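Chapter 2
Running a Table Tennis Club: The First Season

Reading time: 7 minutes

In Chapter 1 we looked at why people come to play a sport in their free time, and why many of them stop after a few weeks. In this chapter we go inside one club and follow it from the first evening to the end of the first season. The club is called Trarero Table Tennis Club. It plays in a school hall and has 34 paying members. It is not a famous club and it has never won a large competition, but its records are good, and a student can learn a lot from them.

The founder of the club, Hortensia Huamán, had played in the regional league when she was young. She wanted a place where a person who had never held a bat could play in the same room as a league player. This sounds simple. In practice the two groups want different things from the same evening. The beginner wants to hit many balls and to talk a little between the games. The league player wants a strong opponent and a quiet table. Most of the decisions which we study in this chapter come from this difference.

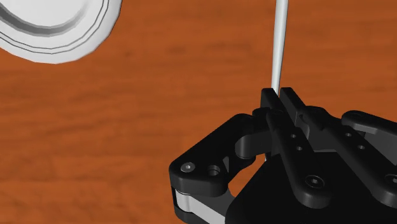
How long should a club evening be for players of mixed level?

Two hours is a good length for most clubs. The first 40 minutes can be given to open practice, when everybody changes partner often, and the rest to matches between players of similar level. If the evening is longer, beginners become tired and start to leave before the matches are finished.

The Trarero club did not begin with this plan. In its first month the evening had no order at all, and the players chose their own partners. Magnus Paterson, who kept the attendance book, wrote that "the same four people are always at the same table". New members waited on the bench for a long time, and several of them did not return. The club then introduced a ladder. In a ladder, every member has a place on a list, and may challenge any player who stands one or two places higher. The winner takes the higher place, and when the challenger loses, nothing is changed.

The ladder helped the stronger players very much. For the beginners it was less useful, as those at the bottom met always the same opponents. Marisol Bedoya, the first coach, suggested a second activity for them – a short doubles round in which the pairs were drawn from a box. A beginner could then play beside a league player without having to play against one. We return to this idea in section 2.3, where it is compared with the handicap system used by the Oprea club.

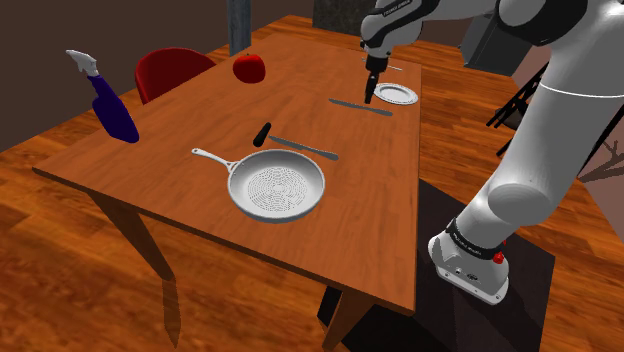
Figure 2.1. Table.

Money must also be considered. A small club has few costs, but they come early, before the members have paid. Trarero bought used tables, and spent 3212 in the local currency during its first season, with the rent of the hall as the largest part. The fee was collected each month until May, when the members voted to pay once for the whole season. Students should note the date of this change, because the attendance figures before and after it cannot be compared directly.

By the end of this chapter you should be able to:

- explain the difference between a ladder and a league
- plan a club evening for players of mixed level
- prepare a simple budget for one season
- describe two ways of helping beginners to stay in a club

Key words for this chapter: ladder, challenge, handicap, draw, open practice, season fee.

Before you read further, think of a club or a team which you have joined and later left. Write down in a few sentences what happened on your first evening, and who spoke to you. Keep these notes, as you will need them for the exercise after section 2.2.

2.1 The first evening

The doors opened at seven, and the tables were not yet standing. Hortensia Huamán decided to leave them folded and asked the first people who came to help her – a habit which the club has kept until today.

Last updated: February 27, 2024

Contact | © Unateo Learning | Back to top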